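I have folded a lot of small T-shirts in my life, and I still had opinions to revise this spring! When the kids' drawers stopped closing (again), I pulled everything out and started over, one shirt at a time, with a big cup of tea going cold beside me. There were 53 of them. I had guessed 20, which tells you how closely I'd been looking.

What helped most was giving up on folding on the bed. The mattress dips, the sleeves wander, and you end up patting the same shirt flat over and over. A big table is so much kinder to your back, and cardboard over the top keeps the cotton from sliding around.
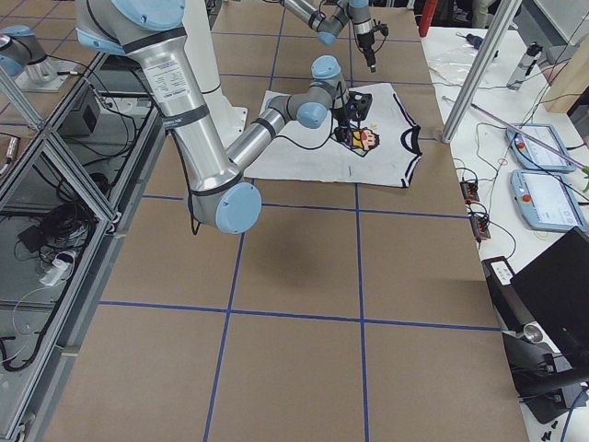 Sinan Değirmenci

A white shirt with dark trim, like the one with the little cartoon face on the front, is a good one to learn on, as the trim shows you right away if a sleeve has gone crooked. I smooth from the neckline down with the flat of my hand, then bring the sides in and fold up from the hem. Wrinkles I mostly leave alone (they're going to be worn to the park, after all).

The tape lines are lovely for keeping a fold straight, by the way. Blue painter's tape on your own table will do nicely, and my mother, who folded everything against the edge of an ironing board, would have loved it.

Socks are next, and I'm putting those off until May.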